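Robot teaching by demonstration

From Holis, the shop-floor automation reference

Robot teaching by demonstration (also called programming by demonstration, imitation teaching, or just "showing") is a group of methods where a person gets a robot to do a task by doing it through the robot. No line-by-line program. The person moves the arm, the arm's joints and cameras get recorded, and the recordings are used later, either played back as they are or fed to a learning program.

Two main branches. Hand guiding, where the person holds the arm itself. And remote control, usually called teleoperation, where the person works some other device and the arm follows. Both are old ideas. Paint-spraying arms were led through their paths by hand decades ago.

Hand guiding

Also kinesthetic teaching, lead-through teaching. The operator grabs the arm near the wrist and pushes it where it should go. The arm has to be light or has to cancel its own weight, otherwise it's tiring work and the paths come out shaky.

Good for: single arm, slow moves, a few fixed points. Pick here, place there, done.

Less good for two arms at once. A person has two hands and both are already used up holding the wrists, so working the grippers at the same time gets awkward. The operator's own body also gets in the camera view, which is a problem if the recordings are meant for training from images.

Remote control

Operator stands or sits back from the table. Common devices:

Leader arms. A smaller or matching copy of the robot arm. Move the copy, the real one follows joint for joint. Popular for two-arm tables becuase each hand gets its own leader and a trigger for the gripper.

Handheld controllers. Tracked in space, usually borrowed from VR sets. Easy to pick up. Drift can be an issue.

3D mouse or joystick. Cheap, slow, fine for one arm. Most people hate it for anything with rotation in it.

Gloves. Used with robot hands that have fingers, not so much with two-finger grippers.

Delay matters more than most buyers expect. Once the follower lags, operators start to move and wait, move and wait, and the pauses end up in the data too.

The work cell

Usual layout is a flat table, one or two arms, containers for the parts, one fixed camera that sees the whole table and a small one on each wrist. The fixed camera gives the layout. The wrist camera gives the last inch or so, where a connector or board edge would be hidden by the gripper from any other side.

Light-colored table tops are common, they make small parts easy to find. Shiny trays and bins throw glare, and a sheet of plain paper under the parts is a cheap fix that many labs use. Parts with wires are the tough ones. A bracket stays in the shape it was in. A harness doesn't, so no two takes start out the same even when the operator tries. 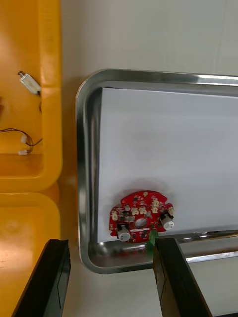
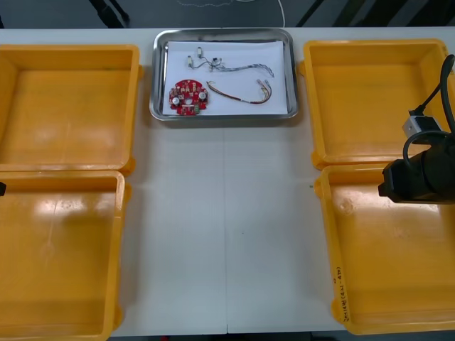
Wrist and table views of a small-parts cell. Red circuit board on white paper in a steel tray, yellow plastic containers alongside.

Sorting of this kind is a standard first job for a new cell. Boards, motors, wire harnesses, one kind per container or one set per container, depending on the task sheet. Simple to explain to an operator, hard enough to be worth recording. Gripping a populated board by the edge without pressing on the parts takes practice by remote control, and thin wire tends to slip through flat fingers.

Recording

One run from start to finish is called an episode (some shops say take or demo). Typical contents are joint positions, gripper opening, the operator's commands, and video from all cameras with matching time stamps. If the stamps don't line up the episode is close to useless for training. Check this first, not last.

Between episodes the parts are put back by hand. This is the reset, and it eats more of the day than newcomers think. Positions should be varied on purpose at reset, within whatever range the robot will meet later.

The Dondon study, often quoted on this point, collected 1,089 episodes of board and harness sorting with 7 operators. 232 were thrown out afterward. Mali Kneath, who ran the collection, put most of the losses down to bad resets and only a small share to dropped parts. Her notes also say afternoon takes were slower across the board.

What gets kept

Opinions differ. Strict shops keep only clean runs. Others keep a run with a fumble in it as long as the operator recovers, the argument being that a robot that never saw a recovery won't know how to make one. Orestis Psarras and Guilan Qian argued for the second way in their workshop notes for Fontana, with recoveries tagged separately so they can be left out if needed. Pure failures are usually stored apart, rarely deleted.

Operator style matters as well. Two good operators may pick up the same part in two diferent ways, and a learning program trained on both can end up going down the middle and missing. Written rules for grasp side and order of parts help a lot.

Playback versus learning

Playback repeats the recorded path exactly. Works when parts are in fixtures. Fails when anything has moved.

Learned policies take the camera images and work out the next motion from there, so they cope with some change in position. How many episodes are needed depends on the task, and numbers from one cell don't carry over well to the next. Zotley's training guide suggests 400 for a two-arm sorting job, then test, then record more of whatever went wrong.

Safety

Remote control keeps hands away from the arm while it moves. Resets don't. Arms should be paused, not just idle, before anyone reaches in. Speed limits stay on during teaching, for hand guiding especially. Haziq Purba's checklist (reprinted in many shop manuals) puts the pause button on the operator's side of the table and wants it tested at the start of each shift.

See also

Teleoperation
Lead-through programming
Bimanual manipulation
Wire harness handling
Behavior cloning

Page maintained by Rosario Ruggiero. Last edited February. Section on gloves needs expanding.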